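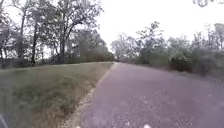
Subject: Re: [paths] Gatine to Tonell resurfacing, thoughts before Sunday?

I've read the proposal twice now and I'm still not persuaded, so I'll put my objections in writing before the meeting and save everyone listening to me at length.

You wrote:

> Gruko have come back with a price for resurfacing the 800 metres from
> the Gatine end to the bend. They would take off the top layer, lay new
> asphalt and finish both edges with concrete kerbing. They also suggest
> cutting the shrubs on the right-hand side back to a clear 2 metres and
> mowing the bank on the left all the way down to the path.
> The work would take two weeks with the path fully closed. They say the
> new surface will last 36 years with normal use. I think we should go
> for it while the offer is open. Can people say yes or no by Sunday?

No, from me, at least as it stands.

First, the surface. It is old and it looks old. There are light flecks of stone showing in it and there is always a scatter of bits lying about, mostly off the shrubs I should think. But worn is one thing and broken is another. I walk it most mornings and cycle it when my knee allows, and I have yet to find a hole worth the name between the Gatine end and the bend. The bad part is past the bend, where the roots have come up and you feel every one of them through the saddle. That length is 340 metres and it isn't in the price at all. So we would be paying to redo the good part and leaving the bad part alone. I'd like somebody to explain that to me slowly.

Second, 36 years. Where does that come from? Who measured it, and on what path? I don't mind a salesman saying "a long time", but a number as exact as that makes me reach for my wallet to check it's still there. Arsenault gave us a very confident figure for the drainage at the Tonell end as well, and we all remember what we were standing in the following October.

Third, the kerbs. At the moment there is a strip of bare dirt and gravel down the left side, between the asphalt and the grass. It isn't pretty, but I've always assumed it does a job. The bank slopes down towards the path and the rain has to go somewhere. Put a raised concrete edge along there and I would expect a puddle on one side of it or the other. Perhaps I'm wrong. I'm not a drainage man, but I notice the quote doesn't mention water anywhere, and I did look. It is also handy to have somewhere to step off when a bike comes through, and a kerb is just the right height to catch an ankle.

Fourth, the mowing. The top of the bank is kept short already and looks fine. Lower down it gets rougher, and right beside the path there's that band of tall dry grass and weeds. I know some people on this list think it looks neglected. I rather like it, and I can't see what we gain by shaving it, apart from a bill every few weeks in summer. The thin brown patches on the slope would not be helped by it either, if my own lawn is anything to go by.

As for the shrubs on the right, I'm half with you. They are thick, and you can't see far round the bend for them. Cut them back at the bend, by all means, where people meet each other suddenly. Doing the whole length to 2 metres seems excessive to me, and I would want to know what time of year they mean to do it, with birds in there.

Nothing in the quote touches the trees on the left, and I'd like that in writing before a digger goes anywhere near them. "We had to take one out for access" is a sentence I have heard before.

What I would say yes to is this:

- a price for the 340 metres past the bend on its own, roots included
- a second firm asked, and not Arsenault
- the shrubs trimmed at the bend only
- no kerbs until somebody has stood there in proper rain and watched where it runs
- half the width kept open while they work, or a decent reason why it can't be

On that last one, two weeks fully closed sends everybody round by the road, including the school run. The Gatine end is easily wide enough for a barrier down the middle.

If Gruko's offer really does run out on Sunday then I'm content to let it. They can ring us on Monday, and I suspect they will.

I'll be at the meeting either way. Could whoever has the full quote please send round the second page? My copy stops halfway through the bit about waste removal.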